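备料台上的四只黄盘
小批量电子装配中,零件离开货架之后、进入工位之前的那一段

文/Getsemaní Arellano
2024年10月14日

Sastov的备料间夹在来料仓与装配线之间,两头各有一道门。来料仓按料号管理,装配线按工单管理,两套编号在备料台上对接一次。对接做得好,线上拿到的就是一套齐全、方向一致、可以直接取用的零件;做得不好,缺的那一件往往要等板子已经上了夹具才会被发现。

备料在工艺文件里通常只占半页。多数工厂的文件写到“按物料清单领料,置于料盘,送至工位”为止,对料盘的尺寸、颜色、摆放角度、零件在盘内的朝向都没有规定。大批量产品可以这样写,贴片料有卷带,插件料有管装,包装形式已经替工厂规定了方向。小批量产品没有这个条件。Rurodness系列每次下单数量不大,含圆板、带线的小组件和线束,来料包装各不相同,有的装在气泡袋里,有的用纸盒隔板,有的只套了一只自封袋。所有这些东西在进入工位之前都要拆出来,重新放一遍。

重新放一遍的规则,是从今年四月开始逐条写下来的。

台面

台面为白色,这一条没有争议。深色台面耐脏,但黑色热缩管、黑色线头和深色小接头落在上面难以分辨。白色台面的代价是反光,尤其是顶灯正下方的区域,因此灯具加了漫射罩,照度测点取在台面中央和四角。测量时料盘要摆到位,空台面测出的数值偏高,黄盘的侧壁会挡掉一部分侧向光。

台面中间的一条带子保持空置。所有正在处理、还没有归位的零件只允许出现在这条带子上。工单做完,带子必须是空的,这是交接时检查的第一项。以前的做法是零件可以放在任何空处,结果台角、盘沿、显示器底座旁边都出现过零件,清点时要把整张台面看一遍。
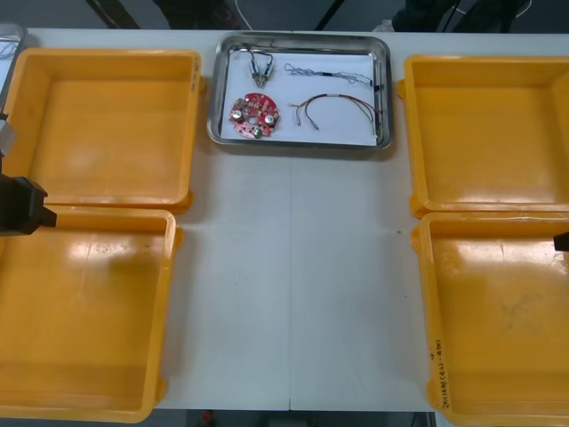 料盘的布置随之固定:黄色塑料盘左右两侧各两只,不锈钢盘放在远端居中。左侧两只为来料,右侧两只为成套。零件的移动方向只有从左到右一种,需要退回时走单独的退料单,不允许反方向拿回左侧。这一条在初期执行得最差,操作者发现多拿一件,习惯是顺手放回原盘,盘内数量与领料记录随即不符,复核的人要从头来过。

左右两侧选用同一规格的盘,考虑的是清洗和更换方便。盘上用记号笔写编号,写在外壁,不写在盘底。盘底的字会被零件遮住,也会在刮擦中磨掉。记号笔字迹本身并不理想,写得潦草时谁也认不出括号里是几号位,后续计划换成刻字标牌,采购申请已经提交,型号尚未选定。

黄色与底面

选黄色的依据是对比度。常见的电路板底色有绿、蓝、红、黑、白几种,Rurodness系列用红色板。红板放在黄底上边界清楚,板边的缺口和开孔也容易看见;透过板上的孔看到的是黄色底面,孔是否通畅一眼可以判断。红色、橙色的盘都试过,红板放进去以后轮廓模糊,不予采用。灰盘效果尚可,但银灰色的电容套管与灰底接近,板子斜放时元件高度不好判断。

黄盘的缺点是底面光滑。光滑的底面有高光,高光落在板边附近时,会与焊点、金属片的反光混在一起。处理办法有两种:换哑光盘,或者在盘底铺垫。哑光盘容易积灰,擦拭后留下纤维;铺垫则要解决垫子移位的问题。目前的结论是圆板直接放在光面盘里,检查方向标记时把盘转一个角度,避开灯的镜像。这个结论并不令人满意,下一次修订时还会讨论。

需要说明的是,颜色与静电性能没有对应关系。市面上有黄色的普通盘,也有黄色的耗散型盘,仅凭颜色和手感无法区分。盘子入库时要测表面电阻,测点取盘底中央和一处侧壁,结果登记在盘号之下。清洗剂会影响读数,换过清洗剂的批次要重测。测量前盘子在备料间内静置,待温湿度与室内一致再下表笔。凡是没有登记读数的盘,只能装螺钉、垫圈和扎带。

钢盘的用途

不锈钢盘专门放小件与带线件。这类零件有三个共同的麻烦:轻,容易被衣袖带走;线有弹性,放下之后会自己转动;金属壳体与硬底面接触时会滑。盘底铺白色衬垫,前两条能缓解,第三条基本消除。

带线件的摆法规定得较细。两只成对使用的小金属件放在一起,壳体朝同一侧,引线朝另一侧自然弯成弧形,不打结,不对折。过去为了节省面积把引线绕成小圈,用纸胶带固定,拆胶带时有拉伤引线根部的记录。取消胶带以后占地增加,一盘内能放的组数下降,送料次数相应增加。两者相比,根部损伤更难查,修起来也更费事,所以面积的损失予以接受。

编织线束沿盘的长边横放,接头一端统一朝右。线束有固有的卷曲方向,顺着卷曲放,它会停在原处;逆着放,过一会儿就压到邻近的零件上。卷曲方向与供应商绕线的方向有关,换供应商时要重新确认。Mahama供的线束与前一家卷曲方向相反,第一批到货后盘内布局左右对调了一次,布局图没有及时更新,两个班的摆法不同,持续了两周。现在布局图贴在钢盘柜门内侧,图上标有供应商代号,代号不符时停止备料。

每盘内按组分区,组与组之间留出手指能进入的间隔。不用隔条。隔条便于对齐,但镊子在隔条旁边施展不开,取件时线头会挂在隔条上端。

钢盘还有一项常被忽略的性质:它是导体。带电池的组件、带有残余电荷的电容器件不得直接放入钢盘,衬垫不能当作绝缘层使用。衬垫会被针脚刺穿,肉眼看不出来。

圆板

圆板是整套零件里最不好放的一件。矩形板有四条直边,靠住盘壁就有了基准;圆板没有。Rurodness的板外形接近圆形,边缘开有缺口,放入盘中以后可以停在任意角度。装配工位的夹具只接受一个角度,差得多了放不进去,差得少了放得进去却压住边上的连接器。

解决的思路是指定一个板上特征作为基准,让它始终朝向操作者。候选特征有过几种。最早选的是丝印文字,文字小,戴放大镜才能读,放弃。其次选中心孔旁的金属片,它在板上很显眼,但左右近似对称,转过半圈时容易看错。最后选定接线端子。端子是绿色的,在红板上突出,且位于板的边缘,一看就知道朝哪边。

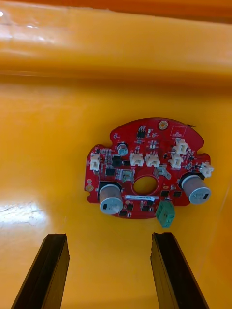
Sastov 物料准备与配套组

端子作基准还带来一个附带的好处。条码标签与它在板的同一侧,端子朝向操作者时,扫码枪不必绕到对面。扫码原先安排在装配工位,板子压进夹具之后再扫,夹具压条常常挡住标签的一角,读码失败后要松开重来。改到备料台之后,读码在放盘的同时完成,失败的板当场退出,不进入右侧盘。

板上有高元件。大号电解电容立在板面或向外斜伸,是整块板最先碰到别的东西的部位。两块圆板不得叠放,中间垫泡棉也不行。泡棉受压后把力集中传到最高的元件上,电容根部的焊点承受弯矩,受力的位置恰好在目检时看不到。每只盘只放一层,层数的限制比数量的限制更重要。

取放时握持的位置同样有规定。可以握的是板边没有元件的区段,以及缺口之间的平直段;不可以握的是电容、线对板连接器和端子。白色的线对板连接器外壳看起来结实,实际保持力由几只焊脚提供,反复捏住它提起整块板,焊脚会先松动。手工取放时用拇指和食指从两侧托住板边,不从中心孔穿手指。中心孔的尺寸对手指来说很合适,许多人拿到板子的第一个动作就是把手指伸进去,培训时要专门纠正。孔边到最近的元件距离很短,指甲足以碰到上方的金属片。

放下的动作比拿起的动作问题多。拿起时人看着板,放下时人已经在看下一件。规定的动作是板子先以一侧边缘触到盘底,再放平,先触底的一侧选元件较矮的一侧。板面放平以后不得推动。光面盘底上推动板子毫不费力,板底剪过脚的引线会在盘底留下划痕,划下来的碎屑附在焊点上,后面涂覆工序会把它封在里面。盘底灰色擦痕的数量因此被用作一项间接指标,每月抽看,擦痕明显增加的盘对应的工位要重新看一遍操作。

节拍

一套Rurodness零件的备料时间,规则施行前后都测过。施行前平均17分钟,施行后稳定在15分钟左右。差值不大,单看时间不足以支持这项改动。真正有变化的是离散程度:施行前快的套次与慢的套次相差悬殊,慢的几乎都慢在找件和重数;施行后各套之间接近,排产时可以按固定值计算。

时间的分配也变了。拆包装占的比例上升,成为最长的一段。气泡袋和自封袋的开口没有统一位置,操作者要先找到开口,剪开,再把零件倒出或取出。倒出是禁止的,但带线件在袋里常常缠在一起,一件一件取并不容易。与供应商商谈改用分格托盘的事情正在进行,Mahama同意试一批,单价上涨的部分由哪一方承担尚未谈定。

送料频次原定每次10套。钢盘取消胶带以后放不下这个数,改为分两车送,前一车到线后再备后一车。线边的料架因此空出一层,有人提出拿来放工具,未获同意。料架上出现不属于工单的东西,清线时要多核对一类物品。

交接

交接在备料台前进行,不在线边进行。线边有噪声,也有别的事情会把人叫走。交接双方各持一份清单,备料一方读料号,接收一方看实物。读的顺序按盘内位置,从远端的钢盘开始,先小件后大件,圆板最后。过去按清单行号读,行号与位置不对应,眼睛要在盘间来回跳,漏看的多半是线束。

接收一方只看不碰。需要翻看的,由备料一方动手。这样规定以后,交接中出现的方向错误和触碰损伤都能确定环节。也有意见认为这样太慢,熟练的人自己翻一下更省事。意见保留在记录里,没有采纳。

右侧盘在交接完成后整盘移走,换上空盘。空盘换上之前翻转检查,看盘底转角处有没有残留的引脚屑和小垫圈。圆角盘比直角盘好清理,碎屑聚不住,用刷子一带就出来。换盘时上下两只盘的边沿不得长时间搭在一起:靠近操作者的盘如果压在另一只的沿上,盘底就略有倾斜,圆板在光面上会慢慢滑向低处。搭边是为了节省台面深度,短时允许,放入圆板前必须拉开。

退料与残次

左侧盘剩余的零件在工单关闭时退回来料仓。退回的零件已经没有原包装,按散件管理,另给批号,不与未拆封的同料号混放。带线件退回时要逐件检查引线根部,检查结果写在批号卡背面。编织线束退回一次后即降级,只用于样机。

Jesby线也曾考虑采用同样的备料方法。Jesby的板是矩形,盘内自有基准,端子作基准的规定对它没有意义;它的小件全部卷带供应,钢盘也用不上。试行之后只保留了两条:中间带子空置,零件单向移动。其余各条在Jesby的工艺文件里未列入。可见这套规则有相当一部分依附于零件的形状,换了产品就要重新推一遍,照搬没有好处。

尚未解决的

一是高光。光面黄盘的反光在目检和扫码时都造成干扰,转动盘子只是权宜的做法。漫射罩加厚以后有所改善,照度随之下降,已经接近下限。

二是盘的磨损标准。擦痕多到什么程度应当报废,现在凭感觉。擦痕本身不影响承载,影响的是清洁度和表面电阻,而电阻测点未必落在擦痕上。测点加密到每盘五处的方案在评估中。

三是左手操作者。从左到右的单向移动按右手习惯设计,左手操作者取件时手臂要横过空带。镜像布局在技术上没有困难,把左右盘的标识对调即可,但同一张台面两班共用,换班时布局要跟着换,漏换的后果比手臂横过台面更严重。暂定的办法是固定一张台为镜像台,台号后加字母,清单上同步注明。镜像台的布局图正在绘制,钢盘的线束接头朝哪一侧,两份草稿画得不一样,待装配线确认取件方向后定稿。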